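Clostside Community Help > Home and DIY > Worktops and tables

Oiling a butcher-block table top, how often?

Harries
Posted May 12, 2019

I've just got a light butcher-block top for the craft room and I love it already! It's 30 mm thick and bare as far as I can tell. Do I oil it once and forget it, or keep going? And what grit should I finish with?

Barusden
Oh, you're in for a treat, the grain really wakes up with the first coat! I did mine in February. Sand with 90 to knock back any rough bits, work up to 300, then wipe off every speck of dust.
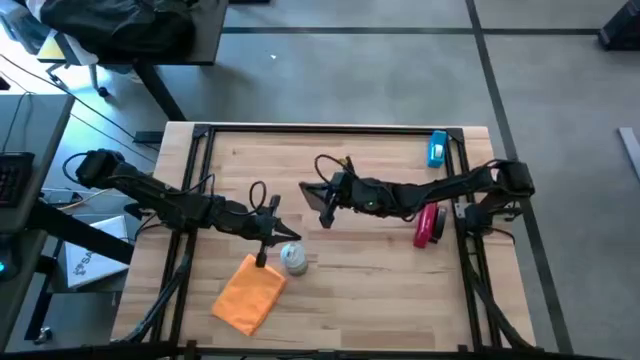

Oil wants to go on thin, much thinner than you'd think, and along the grain. Leave it 30 minutes and buff off whatever hasn't soaked in. I keep a cloth just for the table, and a folded one like the orange towel there is ideal, as you can turn it to a clean face when one side gets claggy. Do the underside too or the top may cup. Dry oily cloths opened out flat outdoors before binning them, they can catch fire in a heap. Three coats to start, then another whenever it looks thirsty. Enjoy it!

Bredatgate
I just use whatever oil's in the shed. Seems fine. Coasters help.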